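About Kaldale

Kaldale develops software for robot work cells. Our products cover perception, motion planning, grasp control and the tooling that engineers use to test all three before a cell is built. We supply machine builders, integrators and manufacturers who handle small parts in mixed batches and who need a robot to find, pick and place those parts without a fixed position for each one.

The company was formed by a small group of control engineers who had spent many years writing one-off programs for pick-and-place stations. Each station had its own camera setup, its own way of naming frames and its own list of error codes. When a customer changed a part or moved a feeder, much of the program had to be written again. Kaldale was set up to put that work on a common base, and it has remained the purpose of the company ever since.

What We Make

Our work is organized around three products, which may be licensed together or separately.

Pement is our perception package. It takes in views from cameras mounted on the wrist or above the cell and returns the position and type of each part within reach. Pement was written with wide-angle wrist cameras in mind. These cameras are valued by our customers for the amount of the work area they cover at close range, but they bend straight lines and stretch objects near the rim of the view. Pement works on the bent view directly and applies the lens model only when it reports a position to the planner.

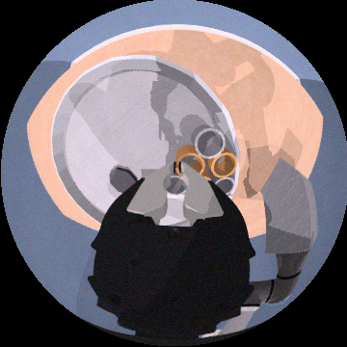 Shadow is the second matter to which the perception group gives steady attention. An arm working over a bowl or tray will throw its own shadow across the parts it is meant to find, and the shape of that shadow changes with every joint move. Earlier releases of Pement treated a hard shadow edge as a possible part edge and left the planner to sort out the result. The current release uses the known pose of the arm and the known position of the lights to predict where the shadow will fall, and gives less weight to edges along that line. Customers who do not have a measured light position can run a short calibration routine in its place.

Ritchie is our planning and control package. It receives part positions from Pement, or from another perception source that follows our published message format, and chooses which part to take next. The choice depends on finger clearance, on the distance to the neighboring parts and on the walls and fixtures of the container. Ritchie then plans the approach, the close, the lift and the transfer to the place position. If no part can be reached with the clearance that the operator has set, Ritchie reports this plainly and waits for instructions. It does not widen its own limits.

Nurkano is our simulation and test tool. An engineer can build a cell in Nurkano, place the arm, the feeder, the trays and the cameras, and run the same Pement and Ritchie code that will later run on the plant floor. The interfaces are identical, and no separate simulation build is kept.

How We Work

Every change to our perception or planning code is tested in simulation before it is reviewed by a second engineer. The standard test set for round feeders now holds 422 starting layouts, with parts spread apart, grouped against a wall or placed close to the center hub. Most of these were drawn up by our own staff. The remainder came from customers, who sent us layouts that had caused a missed pick or a slow cycle in their own cells.

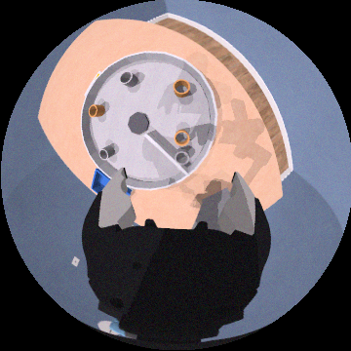
Wrist view in Nurkano, with orange and gray cylinders set out around the hub of the tray.

Layouts of this kind are used to check part selection. With the parts apart from one another, the planner has several reasonable choices, and the purpose of the test is to confirm that it makes the same choice each time it is given the same layout. Repeat behavior is important to our customers. A cell that takes its parts in a different order every morning is difficult to service, even when each pick is sound.

Grouped layouts are used to check clearance. The fingers need room on both sides of a part, and a neighboring part that stands a little too close may be pushed or tipped. A full overnight run for a new release covers 2,252 picks across all layouts in the set, and the record of each pick is kept with the release – camera view, chosen part, planned path and gripper width. Customers holding a support agreement may request the record for any release they use.

We also keep a fixed overhead or room view in each test cell. It plays no part in perception during a run. It is provided for the engineer who must later work out why a pick was refused or why a path took the long way around, a task which is slow when only the wrist view is available.

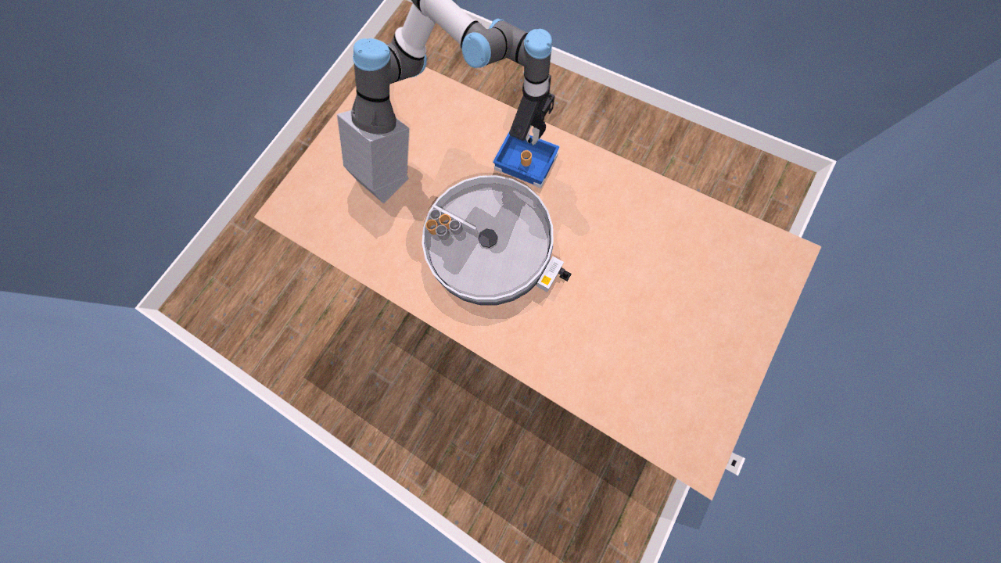 Room view of a feeder test cell in Nurkano: arm on pedestal, blue tray and round feeder bowl.

Our Offices and Staff

Kaldale has one office, with engineering, support and training on the same floor. The perception group and the planning group share a work area, and this is by design. Many of the faults reported to us lie between the two products, in a position that is correct but late, or a part type that is right but given in the wrong frame, and these are settled more quickly by people who sit near each other.

Support requests are answered by the engineers who maintain the code. We do not use an outside service desk. In the last full year we closed 478 requests, of which 380 were settled without a site visit. Where a visit is needed, we ask that the customer first send us the cell file from Nurkano so that the fault can be tried at our office.

Training

Training courses are offered to customer staff at two levels. The first level is intended for operators and covers starting and stopping a cell, reading reports from Ritchie and carrying out lens and light calibration. The second level is intended for engineers and covers building a cell in Nurkano, writing layouts and adding a new part type to Pement. Part types are taught from a drawing and a small number of views, and no knowledge of machine learning is required. The next engineer course will be held in November, and places are assigned in the order in which requests are received.

Working With Schools

Nurkano is available to colleges and technical schools under a teaching license at no charge. The license includes the round feeder cell and its layouts, together with course notes that instructors may change to suit their own programs. Schools are asked to renew the license once a year. Student work made with the tool belongs to the students.

Contact

General questions, license requests and course bookings may be sent through the contact form on this site. Customers with a support agreement should use the support form and include the release numbers for Pement and Ritchie. Requests for a teaching license should come from a member of the teaching staff and should name the course in which the tool will be used.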